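Andaline Toy Library Catalogue
Set-up guide, last revised 2 July 2022

Section 4: Adding your first items

By now you should have your library's name on the welcome page and at least one person able to sign in. If the welcome page still reads "New library", please go back to section 2 and press Save at the very bottom, as it is easy to miss and we have all done it.

It's worth starting with a small shelf. Puzzles and shape toys are a good choice – they are awkward enough to teach you the ropes, and once you can enter one of those with its loose pieces, a pull-along dog will feel like a holiday.

Entering a toy with loose pieces

1. Put the kettle on, sign in, and choose Items, then Add new.

2. Type a plain title. Think of what a parent would type on a telephone with a toddler on one hip. "Green shape board" will be found far more often than the maker's own name for it.

3. Leave the item number alone. Andaline gives out the next free number by itself, and if you were using our older catalogue it carries on from where you left off. (Skunport's toy library moved over in February and their first new toy came out as 566, which gave them a bit of a surprise but was quite right.)

4. Under Type, choose Set. The Pieces box will then open underneath.

5. List the pieces one to a line, with the colour first and the shape or name after it. A shape that goes into a board gets its own line, and so does the board.

6. Press Add photo and pick a picture from your computer. The first one you add is used on the shelf page, and any others sit behind it.

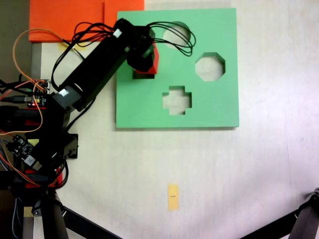

Chenxi Shao: Could I put in a word for the Pieces box? We used to write "board and shapes, complete" at Clatham and then nobody at the desk knew what complete meant when it came home. One line per piece took me an evening to go through and I haven't had an argument over a missing piece since.

7. Choose a loan length. The box is filled in with 7 days to begin with, and you can type over it for any item you like without upsetting the others.

8. Press Save and print label. If you have no label printer, press Save on its own and write the number on by hand – a laundry pen does very well on cloth bags.

Note: The title and the pieces can be changed whenever you please. The type can't be changed once a toy has been out on loan, so do have a second look at step 4 before you save.

Caution: Deleting an item also deletes its loan history, and we have no way of bringing it back for you. If a toy is broken or has gone off to be mended, use Rest this item instead. It will vanish from the shelf page and wait patiently in your own list until you want it again.

Checking a set back in

1. Open Returns and type the item number, or scan the label if you have a scanner plugged in.

2. The list of pieces appears with a tick box beside each line. Lay everything out on the table and tick as you go.

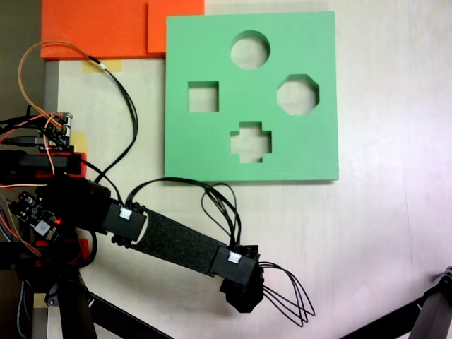

Fig. 4b. Shape board with orange foam blocks.

3. If something is missing, leave its box empty and press Return with gaps. The family gets a friendly message naming the piece, and the toy is held back from the shelf.

4. When the piece turns up, open the item, tick the box and press Release.

Note: You may change the wording of the friendly message under Settings, then Letters. Ours mentions looking underneath the sofa.

If the Pieces list comes up blank at step 2, the toy was most likely saved as Single. Pan, our help desk, can put this right if you send the item number and the name of your library.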